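Nastbridge Tenants' Association
Minutes of the meeting held 2024-01-05
Chair: Ilaria Colombo

1. Minutes of the December meeting
Approved with no changes.

2. Accounts
Opening balance $1,867. Paid out: $235 to Fimari for the stairwell lights and $190 for hall rental. The $70 refund from Calia has not come in.

3. Trash and recycling

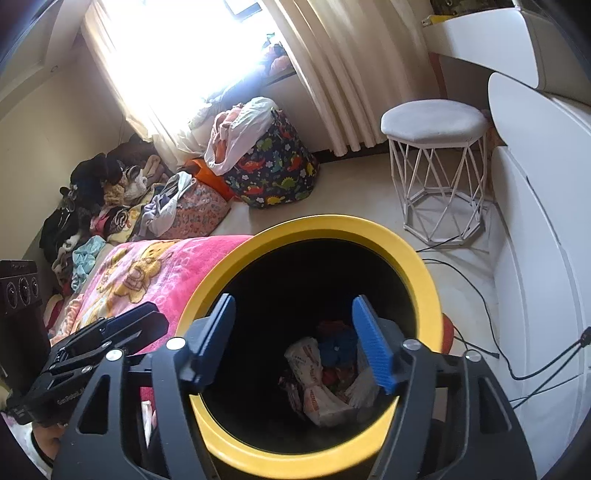
Pickup moves to the early slot this month. Bags should be tied before they go down. Rennie Court residents asked for a second recycling cart. Chair to write to the landlord.

4. Parking
Two permits are still unclaimed. They go to the waiting list if not collected by the next meeting.

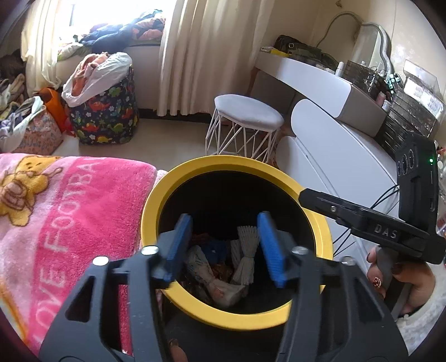 5. Other business
Laundry room door sticks. Reported again.
Meeting closed at 8:10 p.m.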